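**Snack table helper wanted, Tuesday and Friday afternoons**

Hello, neighbors! We're looking for one more friendly person to help put together the snack baskets at the Karkel reading room. It's easy, pleasant work (you will get to know every kind of chip and cracker there is!), and you can sit or stand, whichever your back likes better. We pay $17 an hour, and a shift runs from after lunch until the baskets are filled and set out by the door.
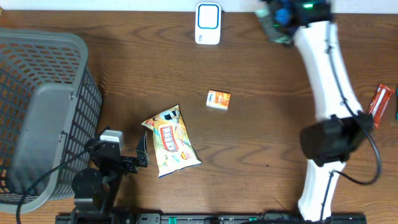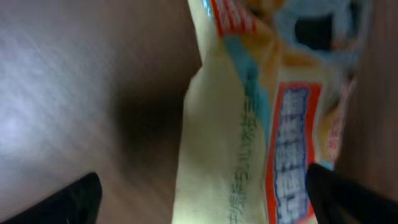
You'd be working alongside Hina Rind, who has been with us since December and will happily show you where everything goes. We ask that you read labels carefully for nuts and milk, keep the crushable things on top, and wipe down the table before you leave. No experience needed, and teenagers are very welcome with a note from home.

To apply, stop by and ask for Majdi Qaisi, or leave your name and phone number at the front desk. Please do it by 31 May 2022.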